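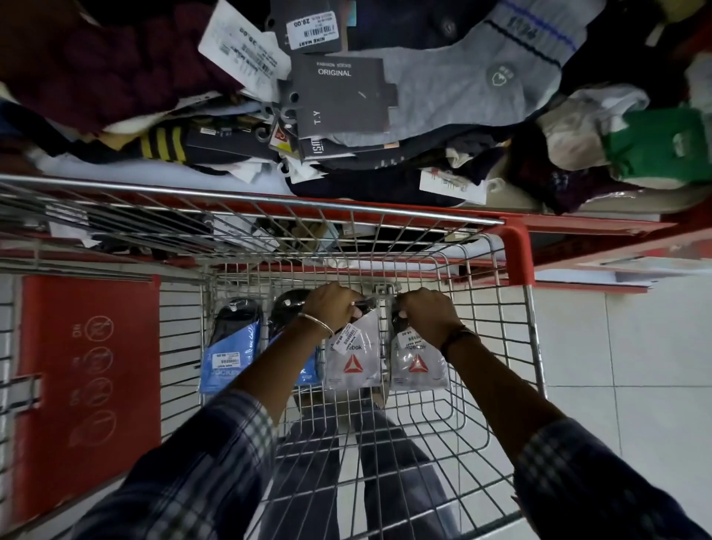 About Sikder

Sikder buys surplus and end-of-line clothing basics and sells them on to discount stores, market traders and charities. Most of what we handle is socks, underwear, T-shirts and thermal layers. We don't carry fashion items or shoes.

Sorcha Munro started the company with one rented storage unit and a van. Her first purchase was 292 cartons of work socks left over from a canceled order, and it took her until December to sell them all. We now run a warehouse on Bravton Road with space for 3394 cartons, and we supply 184 stores.

Where the goods come from

We buy from importers, store closures and brand owners clearing old packaging. Disimport is our longest-standing supplier. Every lot is opened and checked before it goes on our list. Torn packs are pulled out and sold separately as seconds, and the list says so.

How we sell

The minimum order is $300. Mixed cartons are fine. Orders placed before noon leave the same day. We use Tinura for deliveries outside the county and our own van for everything closer.

We don't sell to the public from the warehouse. If you want a few pairs for yourself, ask us which stores near you carry our stock.

Opening an account

Send us your business name, resale certificate and delivery address. New accounts pay up front for the first three orders.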